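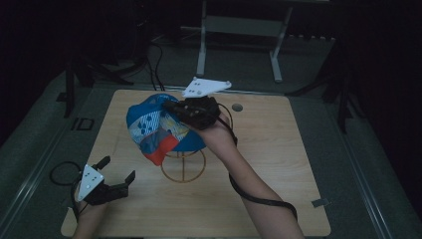 Calling home sewers, menders and people who can't throw a shirt away

Tovuner is looking for people to take part in a winter of mending, and we'd love to hear from you if you have a needle, a bit of patience and at least one thing in the wardrobe with a hole in it.

The project is called Grikusico. It starts in January and runs for 3 months, one evening a week, with some gentle homework in between. We want to find out how ordinary people mend their clothes at home: what they pick up first, what they give up on, which repairs last through a season of wearing and washing, and where on earth they learned to do it. There are plenty of books on how mending should be done and very little written down about how it gets done at the kitchen table with the radio on. We think that's a gap well worth filling, and we can't wait to get going.

Who we're looking for

Anyone over 18 who lives near enough to get to us on a Monday evening. You don't need to be good at it! Anwara Saha, who is running the evenings, spent years teaching tailoring to people who had never threaded a needle, and she is every bit as happy with a wonky patch as with a perfect invisible darn. We have places for 50 people and would like a real mixture. If you learned from a grandparent, come. If you learned last week from a library book, come. If you do all your repairs with iron-on tape and hope, we especially want to talk to you.

We'd be very pleased to hear from people who mend in a tradition we know little about. At last winter's pilot Nusrat Kumarasinghe brought in a quilt built up from layers of old saris, held together with running stitch, and we talked about it until the lights were being switched off. Daichi Shibata showed us a work jacket so heavily patched that we spent half the evening arguing over which bit was the original. More of that, please.

What you'd be doing

You'll come to the weekly evening from 6.30 pm until 9 pm at the Tovuner rooms on the first floor of Cliltumlow, above the bike shop (there is a lift, round the back by the bins). Bring whatever you're working on. Thread, needles, scrap fabric, darning mushrooms and decent lamps are all there, plus two sewing machines that behave and one that doesn't.

At home, you'll keep a mending diary. We give you the notebook. A few lines each time you pick something up is plenty: what it was, what was wrong with it, what you did, how you felt about it afterwards. Stick in snippets of thread or cloth if you like. Please do write down the failures too, they make much better reading.

You'll also have 4 chats with Domenica Imhof, spread across the project, each taking up to an hour. These are relaxed and can be done in person or by phone. She'll ask to see one or two things you've mended and get you talking about them.

What you get

£300, paid in three equal parts, one at the end of each month. Bus fares on top, if you keep your tickets. Soup and bread every evening, with a vegan pot and a gluten-free loaf. You keep everything you make or repair, and your notebook comes back to you once we've copied it.

With your permission, parts of the diaries will go into a small printed book next autumn. You can choose to be named, use another name or be left out altogether, and you can change your mind right up until it goes to the printer.

Access and children

The room is step-free from the lift and there's a quiet table at the far end for anyone who prefers to work away from the chatter. We can't offer childcare this time, sorry, but babies in slings or prams are very welcome.

How to apply

Write to Ambros Hollenstein at the Tovuner office, or drop a note through the door at Cliltumlow. Half a page is fine. Tell us about one piece of clothing you've mended, or have been meaning to mend for far too long, and let us know of any dates you already can't make. A voice message is just as good if you don't enjoy writing.

Applications close in the last week of November and everyone will get a reply before Christmas.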